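4.2 Recording your first demo by hand

1. Put the fruit on the plate and set the tray a little way off. I like a bare strip of table between them.

2. Press Record on the Batar handle, then ease the arm over with the fingers wide open.

3. Stop with the fruit midway between the fingertips -- then close slowly!

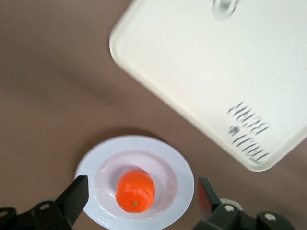
4. Lift, carry, lower, let go. If you fumble it, just delete the take and start over (I do this a lot).

Caution: keep your free hand away from the fingers while they close.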